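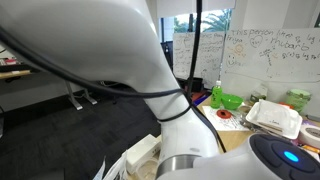
Cuando Gervásio Miranda cumplió setenta y un años, su empresa facturaba más que nunca y no tenía previsto quién iba a dirigirla al año siguiente. Teixeira, la firma de herrajes que fundó con un cuñado, daba trabajo a 587 personas y tomaba casi todas sus decisiones en la misma mesa, la del fundador. El banco fue el primero en preguntar por el relevo. Después lo hizo un cliente alemán, que pidió una respuesta por escrito antes de renovar el contrato.

La sucesión suele tratarse como un asunto de familia, pero buena parte del problema está en los contratos, los poderes y las costumbres. En Teixeira solo Miranda podía firmar compras por encima de cierto importe. Cuando lo operaron de la cadera, en mayo, tres pedidos de acero esperaron 9 días en una carpeta.

Maiara Medeiros, socia de la consultora Ernmont, lleva media vida profesional en empresas medianas que cambian de manos. Su primera petición es siempre la misma: una lista de lo que el director hace en una semana normal, escrita por él y también por su secretaria. «Las dos listas nunca coinciden», explica. «La segunda suele ser la buena». En el caso de Miranda, la secretaria anotó que él aprobaba las vacaciones de los encargados y que llamaba en persona a los clientes que se retrasaban en el pago. Él no había apuntado ninguna de las dos cosas.

El candidato de la casa era Josué Siqueira, yerno del fundador y jefe de ventas. El de fuera, Thiện Triệu, venía de dirigir las finanzas de Andine, una distribuidora con 200 empleados. El consejo tardó once meses en elegir y optó por una fórmula intermedia: Triệu como director general durante cuatro años y Siqueira con un puesto en el consejo y la responsabilidad de los mercados exteriores. Hubo 2 votos en contra, uno de ellos de la hija mayor de Miranda, que consideraba el plazo demasiado corto.

No todos los relevos se resuelven así. Gresier, fabricante de envases, nombró a un director externo y lo despidió antes de cerrar el primer ejercicio. Rogério Moura, entonces consejero de la compañía, recuerda que el fundador conservó el despacho, el coche y la costumbre de recibir a los proveedores. «Había dos jefes y la plantilla sabía a cuál preguntar», dice.

Miranda dejó el suyo en la segunda planta y ocupa ahora una sala pequeña junto al archivo – dos mañanas por semana, según el acuerdo. Triệu ha subido el límite de firma de los jefes de área y ha fijado una reunión mensual de tesorería a las ocho y media. El fundador no asiste, aunque recibe el acta.

Contacto | Aviso legal | © Todos los derechos reservados | Volver arriba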